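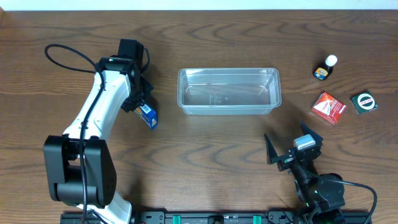
Dressing the cables on a two-arm table cell takes an evening, and it's my favourite job on the Clander bench! Get it right and both arms swing freely all day without tugging at anything.

**You'll need:** hook-and-loop straps, a soft pencil, side cutters and a 2 mm hex key.

1. Press the stop button, switch off at the wall and let the arms settle on their rests.
2. Check that both bases are tight on the rail. Go round the screws twice, a little at a time.
3. Strap the cable to the base first, then work up towards the wrist. Leave a generous loop at the top of the arm (ours looks far too big until the elbow folds, and then it's just right).
4. Move each joint by hand through its full travel. Wherever the cable pulls, mark it in pencil and give it more slack.
5. Power up and run the pick-and-place routine at up to 17 per cent speed, with one hand by the stop.
6. Put out a tub and a few small packets, boxes and a bottle if you have one, and try the grippers on each.

Kerstin Magnusson taught me to do step 6 with odd shapes set at odd angles, and it's brilliant for finding a snag at the wrist – you'll see the loop go taut well before anything slips.

If an arm stops with a joint fault, look at the lowest strap. Mine was pinching the Dodus cable all through May, and loosening it by one notch cured it.

Check the straps again after 80 hours of running.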